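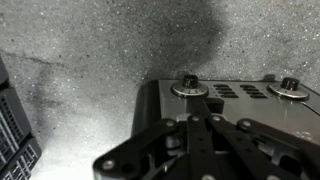
Minutes of the Tirkorer demonstration group, May

Present: Adhiambo Mfaume (chair), Brian Muli, Rhea Lumanlan, Beatrice Tanui (minutes)
Apologies: Adel Radwan, who sent his good wishes and a very long list of questions

1. Welcome. Adhiambo opened at 4 and thanked everyone for squeezing in, especially Brian, who had come straight from a full afternoon on the remote controls and was glad of a chair.

2. Toaster task. Brian reported 27 demonstrations kept so far, all by remote control. The knobs are going slowly. He finds it easy enough to bring the gripper over the toaster, but judging how far a knob has turned through the wrist camera is tiring, and he tends to overshoot. Rhea wondered whether guiding the arm by hand would give a smoother turn, and there was a good long talk about this - Brian likes the feel of it, Beatrice worries about hands getting into the wrist view. Agreed to try 5 by hand, knobs only, and look at them together before deciding anything.

3. Counter and lighting. Rhea has noticed the stone comes out nearly white in places under the strong light, with a heavy shadow behind the toaster. Adhiambo would like some variety in the lighting anyway, so long as it is written in the log. The black rack stays where it is for now.

4. Target. Roughly 2000 demonstrations across all the kitchen tasks was felt to be ambitious but kindly meant. Adhiambo will ask Were if the date can move.

5. Adel's questions. We got through the first two. The rest are held over until he can join us.

Actions
Brian: hand-guided knob turns
Rhea: lighting column in the log
Adhiambo: write to Were
Beatrice: send Adel these notes

Closed at 5, with thanks to Rhea for the banana bread.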